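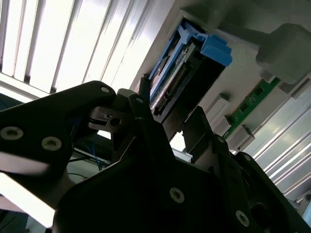

Blue-handled drive tray in its slot.

So I finally caught up on Clistthorpe last night, all 32 minutes of the June finale, and I have feelings! Marty leaving the bakery to Bernadette's sister? After 165 episodes of him swearing he'd never sell? I yelled at the TV (sorry, neighbors).

I know the ratings have been slipping and everybody online says the show ran out of story when they moved it to the late slot. Maybe so. But I'd still take a slow Clistthorpe over most of what's on before it — that dance contest especially, which I gave up on after 5 weeks.
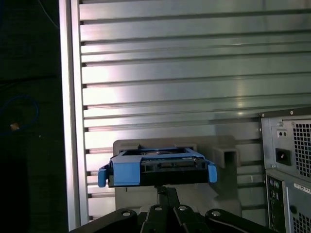
My friend Minttu Halonen thinks the wedding was a dream and they'll undo the whole thing next season. I don't buy it. They spent way too long on the scene with the letter, and you don't pay for 200 extras in a church just to have someone wake up in bed.

Anyway, I'm rewatching from the harbor fire on, and I'll post about the twins when I get there. No spoilers in the comments, please, my mom reads this and she's two seasons behind.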